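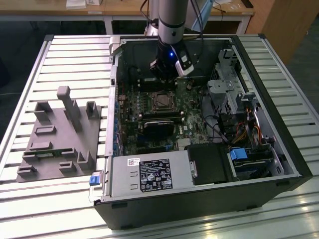 Barroso 高校バスケットボール試合記録データセット

はじめに

ようこそ、そして見つけてくださってありがとうございます。このREADMEは、Barrosoという名前で少しずつ育ててきた高校バスケットボールの試合記録集の説明書きです。対象はSternton、Gesstead、Lekstead の三つの地区で行われた男女の公式戦で、地区予選からプレーオフまでをひととおり収めています。地元の体育館で配られるスコアシートや、翌朝の新聞の片隅に載る短い試合結果というのは、シーズンが終わるとあっという間に散らばってしまうものでして、それがどうにも惜しく、表計算ソフトに打ち込み始めたのがそもそものきっかけでした。気がつけば5シーズン分がたまり、ファイルも人に見せられるくらいには整ってきたので、こうして公開することにしました。

バスケットボールの統計に詳しい方も、母校の昔の試合をただ懐かしみたい方も、どうぞ気軽に使ってください。

収録内容

試合数：1,941
選手別成績が付いている試合：348
クォーター別得点が欠けている試合：269
シーズン数：5
最終更新：2024年11月21日

ファイルは三つに分かれています。

games.csv
一行が一試合です。日付、会場、ホームとアウェイのチーム、クォーターごとの得点、最終得点、延長の回数、試合の種別（地区戦、交流戦、トーナメント、プレーオフ）が入っています。まずはこのファイルから眺めていただくのがよいと思います。

box.csv
一行が一試合における一選手です。得点、リバウンド、アシスト、ファウル、フリースローの成功数と試投数を記録しました。選手名は載せておらず、背番号とチームの組み合わせで区別しています。高校生の記録ですから、ここは少し慎重にしました。

teams.csv
チームの略号、正式名、所属地区、在籍シーズンの対応表です。途中で地区を移ったチームがいくつかあるため、シーズンごとに行を分けてあります。結合するときは略号だけでなく、シーズンの列も必ず一緒に使ってください。私自身、これを忘れて行数が倍になり、半日悩んだことがあります。

主な列の説明

game_id：地区の頭文字、シーズン、通し番号をつないだもの
tipoff_date：試合日。深夜にまたがった大会の試合も開始日で統一
q1_home から q4_home：ホームの各クォーター得点
q1_away から q4_away：アウェイの各クォーター得点
ot：延長の回数。なければ0
district：地区戦なら1、それ以外は0
neutral：中立会場なら1
source：出典の種別（sheet、paper、board のいずれか）
note：自由記述。気になったことは何でもここに書いています

source の board は、会場の得点板を見ながらその場で書き留めたものです。最終得点は信頼していただいて構いませんが、クォーター別の数字は、ブザー間際のシュートがどちらに入ったか怪しいことがあります。

データの集め方

基本になっているのは、試合後に公開された公式スコアシートです。手に入らなかった試合は地域紙の結果欄で補い、どちらもなければ観戦時のメモを使いました。二つ以上の出典で得点が食い違うときはスコアシートを優先し、もう一方の数字は note に残してあります。たった一点の違いでも、後で別の資料が出てきて答え合わせができることがあり、そのたびにちょっと嬉しくなります。

入力した後は、次の手順で確認しています。

1. クォーター別得点と延長の得点を足し、最終得点と一致するかを調べます。延長の得点は note に記入してあります。

2. 選手別成績のある試合では、選手の得点の合計がチーム得点と合うかを見ます。合わない場合は、背番号の読み違いをまず疑います。手書きの1と7、3と8には本当に何度も泣かされました。

3. 同じ日に同じチームが二度出ていないかを確かめます。大会では一日二試合もありうるので、自動では消さず、必ず一件ずつ目で見ます。 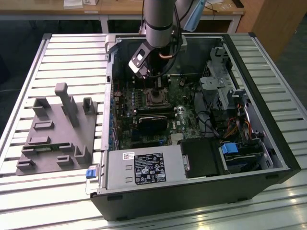 4. 最後に地区戦だけを抜き出して勝敗表を作り、各地区の最終順位と照らし合わせます。順位が合えばひとまず安心、合わなければ最初の手順に戻ります。

既知の問題

古いシーズンほど欠けが多くなっています。とくに Gesstead 地区は、二月のプレーオフ期間のスコアシートが見つからない年があり、最終得点だけを載せた試合がまとまってあります。欠けた値は空欄にしてあり、0は本当に無得点だったクォーターだけに使っています。平均を出すときには、読み込みの設定で空欄が0に化けていないか、どうか一度ご確認ください。

もうひとつ、没収試合の扱いがあります。記録上の得点は規定に従ったものなので、得失点差の分析からは外したほうがよいでしょう。note に「没収」と書いてありますから、その語で絞り込めます。

女子の試合は、選手別成績がまだ男子ほどそろっていません。次の更新ではここを優先して埋めていくつもりです。

向いている使い方、向いていない使い方

地区戦とそれ以外での得点の違い、ホームの有利さ、第4クォーターでの逆転の多さなどを調べるには、ちょうどよい大きさのデータだと思います。授業や勉強会の練習用にもどうぞ。いっぽう、個々の選手の評価や進路に関わる判断には使わないでください。選手別成績のある試合は全体の一部にすぎず、しかも注目カードに偏っています。賭けごとの予想に使うのもご遠慮ください。

利用条件

出典として「Barroso 高校バスケットボール試合記録データセット」と書いていただければ、加工も再配布も自由です。面白いグラフができたら、見せていただけるととても喜びます。

訂正のお願い

間違いを見つけた方は、game_id と正しい数字、できれば根拠になる資料を添えて、リポジトリの課題欄からお知らせください。「この試合は会場で見ていたけれど延長は二回だった」というような思い出話も大歓迎です。確認が取れるまでは本体の数字を変えず、いただいた内容を note に書き添えておきます。返信はシーズン中だと少し遅くなります。夜はたいてい、どこかの体育館に試合を見に行っていますので。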